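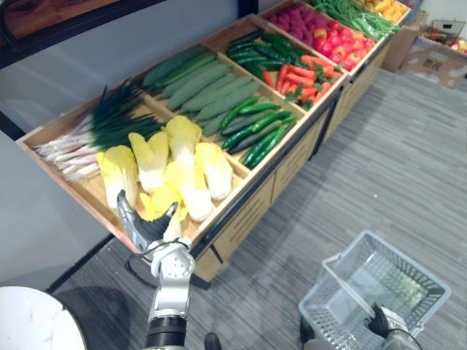
The Hindell Gripper Comparison Kit is made for teams who must choose a gripper for a two-arm robot and want to try before they buy. The kit contains two Hindell grippers, the adapter plates for both wrists, and a printed test plan with 23 pick tasks. Many of our customers work with groceries, so the tasks use common produce shapes. Napa cabbage is the difficult one for the curved, black-tipped fingers, because the leaves are wide and the stem is smooth, and we advise to start from the front corner of the tray, where the hand can come close without touching the wooden partitions. The other arm can keep hold of a wire shopping basket during the whole task, so you also learn how the grip behaves on a thin handle or rim.

What is in the kit
Curved-finger gripper, part 1932
Flat-finger gripper with soft pads
Adapter plates, left and right
Ballent controller with cables
Test plan and score sheets

Controller
Both grippers run from the same Ballent controller. You can change the closing force and the speed for each hand separately. Please save your settings before you exchange a gripper, the controller does not keep them after a restart. Users of the older Kpodo controller need the Fikia cable set, sold separately.

Trial period
You can keep the kit for 14 days. Finger pads are wear parts and we do not charge for normal marks on them. Please clean the fingers with a damp cloth and do not use alcohol on the pads.

Availability
Kits are shipped in the order of request. The next version of the test plan, with tasks for bundled goods such as scallions, is planned for June.

Page last updated 2018-02-28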